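Electric Steamer Pot with Steel Basket and Glass Lid
Item 3557, Badinville Kitchen Supply
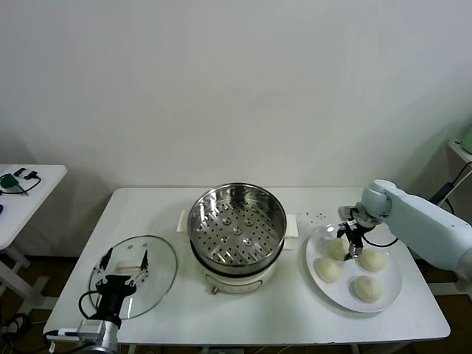 Jasper Verhoeven

The 3557 is a countertop steamer for small batches: buns, dumplings, a cut-up squash, a few ears of corn broken in half. It has a rounded cream-white base, a stainless steel basket that sits down into it, and a clear glass lid. We have sold it at the Hostton store for three years and added it to the website in May.

The basket

The basket is stainless steel with a polished wall. Its floor is perforated all over with round holes, and there are raised round bosses between them that keep a paper liner from lying flat against the metal. Liners cut from ordinary parchment work fine. Trim them a little smaller than the floor so steam can come up around the edge.

The basket lifts straight out for washing. It can go in the dishwasher on either rack. If your water is hard you will see white spots on the floor after a few weeks, and a wipe with vinegar takes them off.

The base

Fill the base with water before you set the basket in. For one batch of filled buns, 3 cups is enough. Don't run it dry. The base shuts itself off when the water is gone, but the heating plate discolors if that happens often. It must not be put under the tap or in a dishwasher. Let it cool, pour out what is left and wipe it with a damp cloth.

White handles stick out at both sides of the pot. They stay cool enough to touch for most of a cooking session, but use mitts if it has been going longer than 40 minutes.

The lid

The lid is clear glass with a thin metal rim and a white handle on top. Tip it away from you when you open it. Water collects on the underside and will drip on the food if you lift it level, which leaves wet patches on the tops of buns. Replacement lids are kept in stock at Hostton. Replacement handles for the lid are not, and have to be ordered.

Steaming buns

Four pleated buns fit on the floor of the basket with room to rise. Five will go in if they are small, but they tend to join at the sides. From cold water, plan on almost 20 minutes for raised dough with a cooked filling. Raw meat fillings take longer. Turn the pot off and leave the lid on for 5 minutes before you take the buns out, or the tops may wrinkle. Move them to a wide plate and keep them apart until the skins are dry.

Frozen buns can go in without thawing. Add 5 minutes.

What comes in the box

Base, basket, lid, printed instructions. Parchment liners are sold separately under the Tukau name in packs of 40. Plates are not included.

Warranty and parts

One year on the base. The basket and lid are covered against faults on arrival only, so open the box and check the glass when you get it. For parts, write to the Arumugam service desk and give the item number and the date of purchase. Most parts ship in 3 working days.

Returns are accepted at the Hostton counter or by mail if the steamer has not been used. Please keep the molded packing. The glass doesn't travel well without it.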